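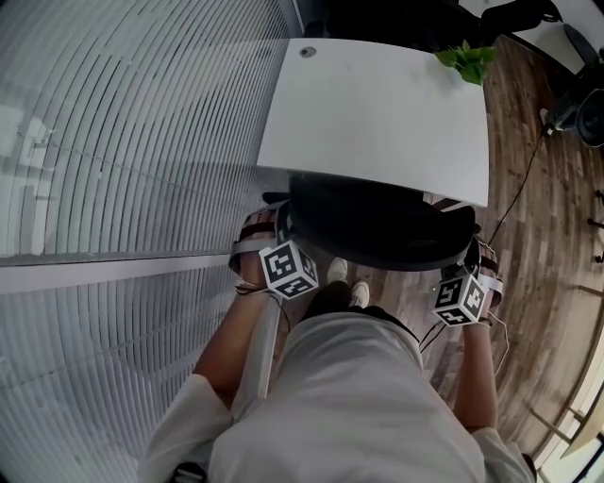

Black office chair going back to the white desk.

6/14/20

Glaze notes, batch 12, and a long grumble about the iron.

Okay so the tiles came out of the Jalska kiln this morning and I'm pretty happy with most of them, which I did not expect to be writing after the last batch. The recipe is still the one Yatziri Villaseñor worked out last October (her handwriting is on the inside cover of the old book if anybody wants the original), with the wood ash swapped for the Maldonado ash because we ran out of the other stuff. Mixed up 651 grams dry, which is a silly number but that's what was left in the feldspar bag once I scaled everything down to match it.

Sieved it twice through the 200 mesh. First pass was miserable. The ash clumps up like wet oatmeal and I kept having to push it with the stiff brush, and then I got impatient and splashed it down my apron. Second pass went through in no time. Left it to sit overnight with the lid on and by morning it had settled into a brick at the bottom of the bucket, so a pinch of Epsom salts and a good long stir with the drill. (The Drillo mixing paddle is bent again. It still works if you go slow, but it walks all over the bucket and I'm tired of fighting it. Can whoever orders things please order one?)

Tile results, top shelf: lovely. Soft green going to brown where it's thin over the ridges, nice break on the stamped edges, no crawling. One has a pinhole right in the middle and I think I just dropped a crumb of something on it before firing.

Middle shelf: mostly the same but shinier. I like them less. They look a bit like candy. Yatziri would say that's the cooler spot and the ash ought to be duller there, so either she's wrong about the cool spot or I had the cone packs switched. I wrote "A" on both packs. Great work, me.

Bottom shelf: runny! Two tiles stuck to the cookies and one ran clean off onto the shelf, so that shelf needs grinding before anyone uses it. I've leaned it against the wall by the sink with tape on it. Please don't put it back in the kiln, I know it looks fine from the front.

The iron is the thing that's bugging me. I did the line blend at the usual steps and the tile with the most iron should have gone a dark tea color, and it's paler than the one before it. I weighed it three times. I went back and checked the jar, and the label says red iron oxide but it's in one of the Sindero tubs we reuse for everything, and now I'm wondering if somebody topped it up with yellow ocher. Color in the jar is a little orange next to the sample card. Going to mix a tiny batch from the unopened bag and fire the two side by side. If the new one goes dark then the jar goes in the trash and we can stop arguing about the bad brown mugs from spring.

Other bits while I remember:

Thickness matters way more than I've been writing down. A three-second dip is good, a five-second dip is where the running starts. The runny ones were all fives. I'd been saying "normal dip" in the book, which is useless to anyone who isn't me, and not that helpful to me either.

Bisque for these was a bit higher than usual, so they soaked up less. If you try this on the regular bisque go shorter on the dip.

The slow cool made a difference I think. I held it for 25 minutes on the way down and got tiny crystals in the pooled spots, you need to tilt the tile by the window to see them. Want to try up to an hour next time, though the electric bill will have opinions.

Leftover glaze is in the bucket with the blue lid, maybe a third full. Stir it from the bottom, and I mean really from the bottom. Tiles are on the rack in order, numbers on the back in iron wash (from the suspicious jar, so if the numbers look pale there's another clue).

Next up: the iron test, four tiles from each source, three-second dip, all on the middle shelf. And cone packs labeled A and B this time.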